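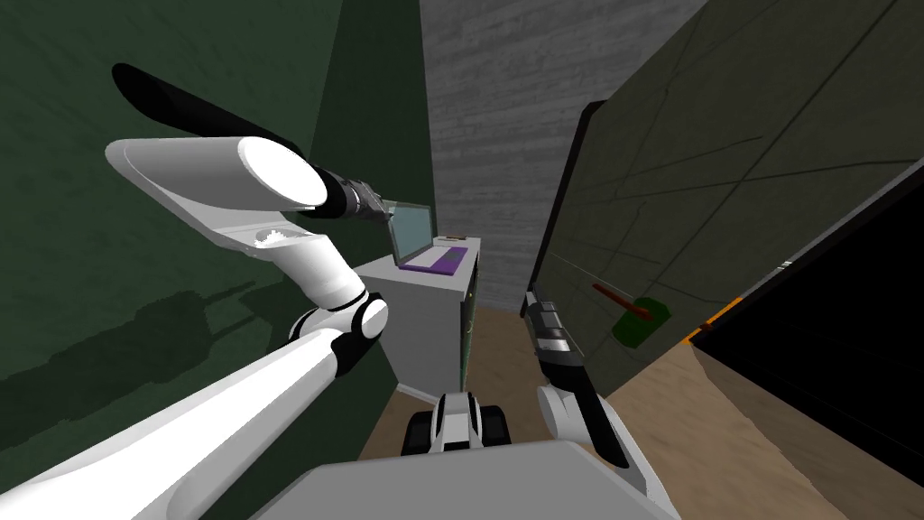 Dos brazos robóticos y un portátil abierto. Imagen generada por ordenador.

Drallona > Guarda de coches > Preguntas frecuentes

Tiempo de lectura: 6 minutos

Preguntas frecuentes sobre la guarda de invierno

Las respuestas valen para las dos naves, la de la calle Cervantes y la de Barnisdale, salvo donde se indique otra cosa. Si su pregunta no aparece, escríbanos. Si aparece y la respuesta no le gusta, escríbanos también, aunque la respuesta será la misma.

¿Qué coches admiten?

Turismos, descapotables, clásicos y deportivos que arranquen, frenen y no pierdan líquidos en cantidades preocupantes. Una gota de aceite la entendemos, sobre todo en un coche inglés de los setenta. Un charco, no. Autocaravanas y remolques quedan fuera porque no pasan por la puerta, y ya hay una marca en el dintel que lo demuestra.

Mi coche no arranca. ¿Puedo dejarlo igualmente?

Puede traerlo en grúa si nos avisa antes y si rueda en punto muerto. Lo que no hacemos es guardar proyectos de restauración por piezas. Hemos visto muchas cajas con la etiqueta "motor, casi completo" y sabemos cómo acaban esas historias.

¿Cuándo empieza y cuándo termina la temporada?

Los coches entran durante todo noviembre y salen en abril. Se puede entrar más tarde, pero el precio es el mismo: la plaza ha estado esperándole y no se ha ido con nadie. Quien necesite quedarse más allá de abril pasa a tarifa mensual.

¿Cuánto cuesta?

La temporada completa son 816 euros, IVA incluido, para cualquier coche que quepa en una plaza normal. El precio no depende del valor del vehículo. Un utilitario ocupa el mismo suelo que un coupé de colección y, en general, da menos conversación. En el precio entran la plaza, la funda interior, el mantenedor de batería y la revisión de presiones a la salida.

¿Se paga todo de golpe?

La mitad al reservar y la otra mitad al entregar el coche. Aceptamos tarjeta y transferencia. Un cliente nos ofreció una vez pagar con un juego de llantas; eran bonitas, pero de otra medida.

¿Cómo se reserva?

Por teléfono, en el mostrador o a través de Iltlow, que es el programa de reservas que usamos desde la temporada pasada. Iltlow le pedirá matrícula, medidas y datos del seguro. Si se empeña en que su coche mide cuatro metros de ancho, cambie el punto por una coma y vuelva a intentarlo. La plaza no está confirmada hasta que reciba el correo con su número.

¿Cuántas plazas hay?

En Cervantes hay 47. Barnisdale es más pequeña y se reserva casi entera para clientes que repiten. Cuando se llena abrimos una lista de espera, que avanza despacio, pero avanza: siempre hay alguien que vende el coche en otoño y alguien cuya pareja le hace venderlo.

¿Puedo elegir plaza?

Puede pedir que no le toque junto a la puerta o que su coche no quede al lado de otro concreto, y lo tendremos en cuenta sin preguntar por los motivos. El plano definitivo lo hace Esperanza Schumacher, y tiene más de partida de ajedrez que de sorteo: los que salen antes van delante. Por eso insistimos tanto en que nos dé una fecha aproximada de salida.

¿Cómo tengo que traer el coche?

Limpio por fuera y por dentro, y con el depósito lleno. La suciedad que pasa cinco meses debajo de una funda termina formando parte de la pintura. También conviene vaciar la guantera, mirar debajo de los asientos y no dejar comida. Esto último parece evidente hasta que uno abre en abril un maletero con media bolsa de castañas.

La capota, cerrada y seca. Si le ha llovido por el camino, díganoslo en recepción y dejamos el coche un par de noches sin funda en la zona de entrada.

¿Y el freno de mano?

Suelto. Ponemos calzos. Un freno de mano tensado todo el invierno puede quedarse pegado, y despegarlo tiene un precio que no figura en la tarifa.

¿Desconectan la batería?

No, salvo que lo pida. Conectamos un mantenedor, que conserva la carga sin pasarse. Hay coches con la toma de batería en lugares muy imaginativos (dentro del paso de rueda, bajo el asiento trasero, detrás de algo que parece otra cosa). Si el suyo es de esos, una nota con la ubicación nos ahorra tiempo y a usted le ahorra fotos de nuestro mecánico tumbado en su alfombrilla.

¿Arrancan el motor de vez en cuando?

No. Es la petición que más recibimos y la que más veces rechazamos. Arrancar un coche unos minutos en parado genera condensación en el aceite y en el escape, y no llega a calentarse lo suficiente para evaporarla. Si le tranquiliza oír el motor, Roscoe Achterberg, del taller, recomienda grabarlo antes de traerlo.

¿Se deforman los neumáticos?

Pueden coger un plano si pasan meses apoyados en el mismo punto. A la entrada los inflamos un poco por encima de lo habitual y a la salida los dejamos en la presión que marca el fabricante. Si nota una ligera vibración en los primeros kilómetros, suele desaparecer al calentarse la goma. Si no desaparece, tráigalo y lo miramos.

¿Puedo visitar el coche?

Sí, de nueve a una y avisando la víspera. Puede sentarse dentro, hacerle fotos y hablarle en voz moderada. No puede encender el motor en la nave ni lavar nada. Tampoco puede enseñar los coches de los demás a sus amigos, por mucho que el de al lado sea más interesante que el suyo.

¿Puedo sacarlo un día de sol en pleno invierno?

Una salida por temporada está incluida. Las siguientes se cobran aparte, porque mover un coche de la segunda fila supone mover también el de la primera. Avísenos con dos días laborables. El pronóstico del tiempo es cosa suya: ya hemos tenido coches preparados para salir a las diez y dueños mirando el granizo a las diez y cuarto.

¿Recogen el coche a domicilio?

Sí, con plataforma cerrada y hasta 80 kilómetros de la nave. El presupuesto se da por trayecto y no entra en la tarifa. Necesitamos espacio para maniobrar delante de su casa; si vive en una calle peatonal con escalones, acordaremos otro punto de encuentro.

¿Hace falta seguro?

Sí. El vehículo debe tener una póliza en vigor durante toda la estancia. Nuestro seguro cubre los daños causados por nuestro personal y por el edificio, pero no sustituye al suyo. Consulte con su compañía si tiene una modalidad para vehículos parados y pídale las condiciones por escrito. Las condiciones de palabra tienden a encoger.

¿Y si me caduca la ITV mientras está guardado?

Un coche con la ITV caducada no debe salir circulando como si tal cosa. Pida cita con antelación y hable con nosotros para cuadrar la salida, por carretera o en plataforma según el caso. Podemos llevarlo nosotros a la inspección con una autorización firmada. Lo que diga el inspector se lo transmitiremos con tacto.

¿Qué temperatura hay en las naves?

Cervantes tiene calefacción suave y deshumidificador. Barnisdale solo deshumidificador. A un coche le hace más daño la humedad que el frío, así que no considere Barnisdale un castigo. Las mediciones se apuntan a diario y las enseñamos a quien las pida, que suele ser siempre el mismo señor.

¿Cuánto se tarda en la entrega?

Reserve 20 minutos. Se revisa la carrocería con usted delante, se anotan los golpes y arañazos y se firma la hoja. Es el momento en que muchos propietarios descubren un roce que llevaba años ahí. Acompañamos en el sentimiento, pero lo apuntamos.

¿Tengo que dejar las llaves?

Un juego, sí, y el mando si lo lleva. Van a una caja de seguridad con el número de plaza, sin matrícula ni nombre. Si el antirrobo se desactiva con un truco especial, escríbalo en la hoja de entrada.

¿Puedo cancelar?

Hasta el comienzo de noviembre se devuelve la señal íntegra. Después, solo si conseguimos ocupar la plaza. Si vende el coche durante la temporada, el comprador puede quedarse con lo que reste de la estancia presentando el contrato de compraventa.

¿Qué pasa si no vengo a buscarlo?

Llamamos, escribimos y volvemos a llamar. A partir de mayo se aplica la tarifa mensual y el coche se traslada al fondo de la nave. Si va a estar fuera o le ha surgido algo, basta con decirlo y buscamos una fecha.

¿Con quién hablo si tengo otra duda?

Para reservas y facturas, con Esperanza Schumacher, en recepción. Para cuestiones mecánicas, con Roscoe Achterberg, preferiblemente por la tarde. Las solicitudes para Barnisdale las lleva Ingrid Oyelaran. Tenga a mano el número de plaza o, si todavía no lo tiene, la matrícula.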